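Carrying and Storing Small Goods in a Slotted Hand Basket
Design and Materials, second-year project report
Antonina Yatsenko
18 shares 2 comments

1. Background

The Vemby is a student-run refill shop on the Pruvcombe site. It sells dry food by weight. Customers bring their own containers or borrow one from the shelf by the door, fill it, and carry it to the till in a plastic hand basket. The same baskets are used after closing to move returned containers to the wash area and to store odd parts, such as lids, clips and spacer blocks.

The shop had reported two problems. Small items fell through or caught in the slots, and containers slid to one end of the basket when it was carried. This report looks at whether the present basket can be kept with small changes, or whether a solid-sided tub should replace it. Cost was considered only at the end. Hygiene was left out, as it is covered by a separate report.

2. The basket

The basket is a one-piece moulded plastic type with a thick rolled rim. The walls and the floor are slotted. The walls flare slightly towards the top, and the usable width at the floor is therefore less than the width at the rim. This matters for packing: a load that looks as though it will fit from above may not sit flat.

Two kinds of item were chosen as the main test load. The first was a lidded food container, standing for the borrowed containers. The second was a small plastic block, standing for the loose parts. 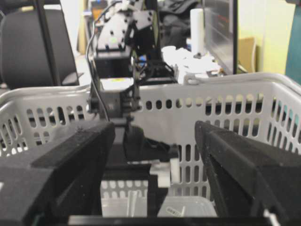 Figure 1. Labelled container in the bottom of the basket, with a small white block above it.

Items were placed one at a time and the basket was then carried along a fixed route of 42 metres, from the shelf by the door to the till and back. At the end of the route the position of each item was compared with a sketch made at the start. An item was recorded as "moved" if it had shifted by more than its own width, and as "caught" if any part of it had entered a slot.

3. Slots

The slots are long with rounded ends. Their shape is not the same all over the basket, and the early drawings, which treated every slot as equal, had to be corrected.
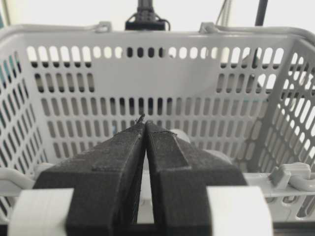 On the end wall the upper row is made up of short ovals. A plain band comes next, and the rows below it are taller and closer to rectangles. The plain band is useful. It gives an unbroken strip on which a label or a clip-in divider could bear, and it is high enough on the wall to stay clear of most loads. A divider fixed through the lower rows would be firmer, but it would have to be pushed in from the outside with one hand supporting the inner face, which staff found awkward.

Narrow parts were the main source of trouble. Flat clips stood on edge in the floor slots and had to be pulled out from beneath. The blocks were too large to enter a slot in any position and were recorded as caught in none of the runs. In total 281 placements were logged. Most of the items that caught were clips, followed by the tabs of lids stored on their sides.

4. Containers on the floor of the basket

The floor pattern is finer than that of the side walls. A container with a flat base rests on it without rocking, and grip between the two surfaces is low, as both are smooth plastic. Sliding was noticed mainly on the turn at the end of the route. A container placed with its long side against a wall moved less than one placed in the middle.
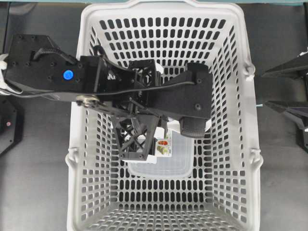

Figure 2. Rectangular food container with rounded corners on the floor of the basket, seen from above.

The rounded corners of the container make it easy to lift out but leave a gap at each corner of the load. When two containers were placed side by side, a block could drop into this gap and was then hard to reach without lifting a container first. Loose parts should be packed after the containers and on top of them, or in a bag.

Container lids were checked at the end of each run. None had opened. The lids are stiff and were pressed down on all four sides before loading, so this result should not be applied to lids closed in a hurry.

5. Trial of a floor liner

A liner was cut from a spare sheet of Skemiter non-slip matting, to the size of the basket floor. It was not fixed down. The purpose was to see whether a loose liner would be enough, as a fixed one would be harder to clean. 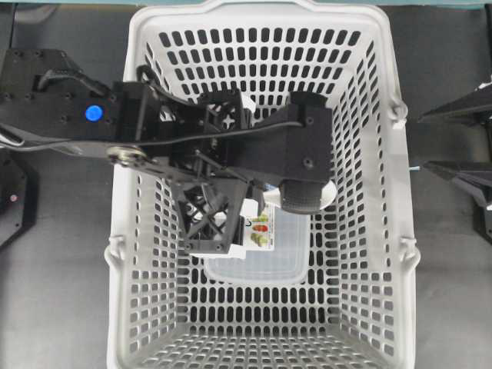 Design and Materials Group, Pruvcombe

With the liner in place, roughly 18 per cent of the containers were recorded as moved, and no clips were caught in the floor. The side walls were unaffected. The liner crept towards one end over several runs and had to be pulled straight. A version with a small fold at each end, held under the load, crept less but took up floor length that the larger containers need.

Cutting the liner was harder than expected. The first one was traced from the underside of the basket and came out too wide, as the outer edge of the floor includes the thickness of the walls. The second was traced on paper from the inside and fitted.

6. Solid-sided tub

The tub compared was the Ding stacking model, already used in the shop for bulk scoops. It holds small parts without loss. It is heavier, and the contents cannot be seen from the side, which staff disliked when looking for a given lid. Rinsing it took longer because it has to be tipped to drain.

7. Findings

The slotted basket should be kept for customers. The loose liner should be used in the baskets that go to the wash area. Clips and other narrow parts should go in the tub. A clip-in divider on the plain band was drawn but not made; the drawing is in Appendix B, with the log sheets in Appendix A. Further work would need a larger range of container sizes, in particular tall jars, which were left out here and are likely to tip before they slide.

Contact the Design and Materials Group | © Pruvcombe | Back to top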